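Unit 4 handout: Table settings, portion and the white bowl

Read this before the March session. Bring your own notes on Unit 3, as we pick up where the argument about plate sizes left off.

4.1 What we are asking

Most advice on serving food rests on claims that get passed from one cookery book to the next without much checking. A white bowl makes food look cleaner. A small bowl makes people eat less. A cloth makes a meal feel more generous. You will have read all three by now, probably on the same page. This unit takes them one at a time and asks what would count as evidence.

I should say at the start that I don't think the evidence is good. You are welcome to disagree, but do it with something you can point to.

4.2 The small bowl

The usual story is that people fill whatever they are given and then finish it. It is a pleasant story and it sells a lot of small bowls. The reading pack has two accounts. The first comes from the Prikari canteen trial, in which 157 diners helped themselves from a shared dish, using either a small bowl or a large one. The small-bowl group took less on the first visit. The summary stops there, and so do most of the people who quote it.

Turn to the back of the report and look at second visits. Of the diners with small bowls, 84 went back. The authors give no weights for what they took when they did. Without those weights I can't see how anyone can say the small bowl changed how much was eaten. It changed how much was carried in one go, and that may matter if you are worried about queues.

The second account, from Vetier, is shorter and weaker. It had 11 people in it, all of whom knew what was being tested. Read it for its method section, which is a fair list of things to avoid.

4.3 White on white

The claim about colour is harder to pin down because it is really several claims. One is that a white background shows up the colour of the food. Fine, as far as it goes. Another is that white on a white cloth looks calm or expensive, and at that point I begin to lose patience. Expensive to whom? A hospital tray is also white.

Consider the plainest arrangement there is: one item, one bowl, a cloth with nothing else near it. The brown thing stands out well enough. Whether it looks like more food, or better food, is another matter, and I would want to hear from people who had seen the same item over a dark bowl before I believed either. 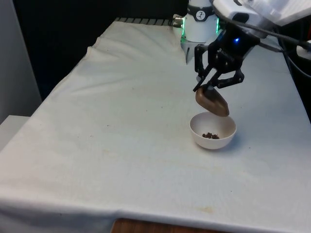

Fig. 4.1 Brown item held over a small white bowl, white cloth.

Write down your guess at the size of the item before you discuss it with anyone. There is no ruler and no fork to help you, so you are judging it against the bowl, and you don't know the size of the bowl either. Catalogue pictures rely on this all the time. If your guess is very different from your neighbour's, keep both figures and don't average them.

4.4 The cloth

The Leitão notes claim that diners at covered tables rated the same soup higher than diners at bare ones. There were 132 ratings in all, which sounds respectable until you see that the covered tables were served first. The soup had further to fall in temperature for the others. Nobody appears to have put a thermometer in it.

A cloth does do some plain, dull things – it deadens the noise of crockery, it hides a scratched top, it needs washing. These are good reasons to use one or not. I would rather see them in your essays than another paragraph on atmosphere.

4.5 Exercise

Work in pairs. You need two bowls of the same size and shape, one white and one dark, a cloth, and several potatoes that are close in size.

Set one potato in each bowl and ask your tester which is larger. Swap the bowls over and ask again. Repeat with the cloth taken away. Do not tell the tester what you expect, and try not to lean towards one side when you ask. Record "can't tell" as an answer if that is what you are given.

The Osine sheet has a results table you can copy, though the column headed "appeal" should be ignored. It was never defined.

4.6 Reading for next time

Prikari report, including the back pages. Vetier, method section only. Leitão notes, with the serving order marked in pencil beside each table. Unit 5 deals with spoons.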